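Huvthorpe shared kitchen - your questions

Can I just turn up?
No, book first. Slots open on the 1st and go fast, esp. before December. 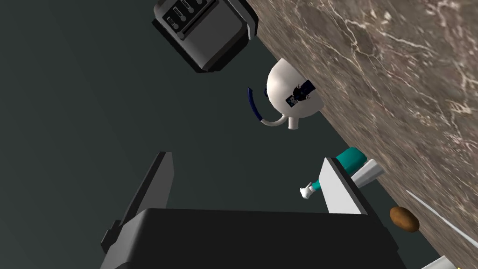
Huvthorpe Community Kitchen - Bookings Team

What does it cost?
Members pay nothing for the first two hours. Everyone else, see the price sheet. Deposit is 200 and comes back within a week if the place is left clean.

Can I use the toaster and teapot?
Yes. Wash the pot, empty the crumbs.

How many people can I have in?
Twelve. Fire rules, please dont ask for more.

Can I leave food overnight?
Only in the fridge, with name and date on. Unlabelled stuff gets binned. Bread too.

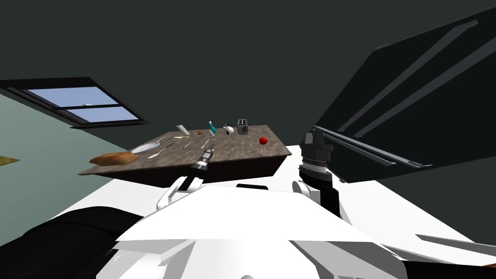
Keys and access

Where do I get the key?
From Marisa Tedesco, or Odair Toledo if she's away. Ring ext 491 - not the main number, it goes to the Ranetti office and they cant help.

I've lost it.
Tell us the same day. New lock comes out of your deposit.

Something's broken, who do I tell?
Write it in the red book and email İlker Sönmez. Don't try to mend it yourself pls. 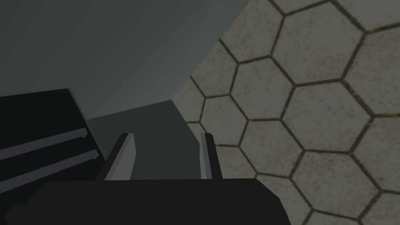 In the kitchen at Huvthorpe

Can I cancel?
Yes, up to 48 hours before. After that we keep half teh deposit.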